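4.2 Aging hosts and the returning audience

The second group of interviews dealt with viewers who had followed a television personality for many years and then met the same person again in a different kind of program. Kovács and Fodor recorded 30 such conversations in Brukow during October. Most of the speakers first described the face and voice, and only later the program itself. Several said that they had worked out their own age while watching.

Reruns complicate this pattern. The comedy series Kirketti was shown in the region for years after production ended, and its lead actor stayed young on one channel while he judged a dance contest, Brikadance, on another. Of the 208 survey replies, many placed the two programs in the wrong order -- a mistake most common among viewers who had watched both with their children.

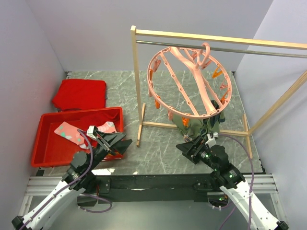 Figure 4. Workspace with two robot arms, red tray and textile items.

The wrong order should not be read as simple forgetting. Respondents were often exact about the room in which they had watched Kirketti and about who had been sitting with them. What they lacked was a date. Shboul's term "borrowed calendar" is useful for this group, although it was first applied to radio listeners -- an older audience with fewer repeats to sort through. We return to the term in Section 5, where the written comments are compared with the interviews.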